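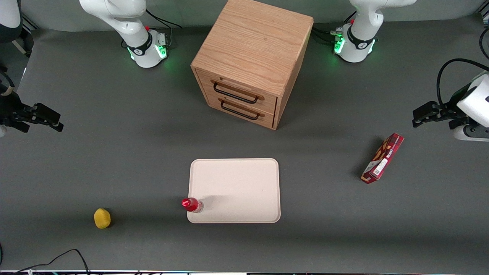

I bought the Gernow two-drawer cabinet to hold my stamps, and a year later I'm still pleased with it every single morning, so I figured it deserved a proper write-up.

Some background first. I collect used postage, mostly birds and lighthouses, and I have more than 3000 stamps that aren't in albums yet. For ages they lived in envelopes inside shoeboxes inside a closet. I never sorted anything, as getting it all out took half the evening and putting it back took the other half. What I wanted was something small enough to stay on my desk, with drawers deep enough for glassine envelopes standing on edge.

The Gernow does exactly that! The envelopes stand up with a bit of room above them, and I can flip through them like cards in an old library catalog. Birds went in the top, lighthouses in the bottom, and I cut my own dividers out of cereal boxes. I got 700 stamps filed in the first week, which is more than I'd managed in the three years before.

The drawers run wood on wood, no metal slides. They were a little stiff when it came (mine arrived in November, when the house is dry, so I can't blame the weather). I rubbed a plain candle stub along the bottom edges and they've been lovely ever since. They don't rattle and they don't tip forward unless you pull them nearly all the way out, so don't do that with 75 envelopes in there. I did it once. Lighthouses everywhere.

A few things I'd change. There's no felt or liner inside, so I added a sheet of acid-free paper to each drawer, and I think anyone keeping paper items should do the same. There's no spot for a label on the front either. My friend Tia Pearce has the Chevalier, with little card holders on each drawer, and I do envy those, but hers is much shallower and her envelopes have to lie flat. For coins or beads I'd probably go with the Chevalier. For anything you want to flip through, get this one.

It came fully assembled, well packed, and took 9 days to reach me. One handle was loose. I wrote to the shop and Sakda Wongsuwan answered the same afternoon, told me which screwdriver to use, and offered to mail spare screws in case I stripped one. I didn't, but he sent them anyway!

I'm saving for a second one now. The butterflies are still in a shoebox, and I've just been given a big bag of mixed kiloware that needs a home before summer.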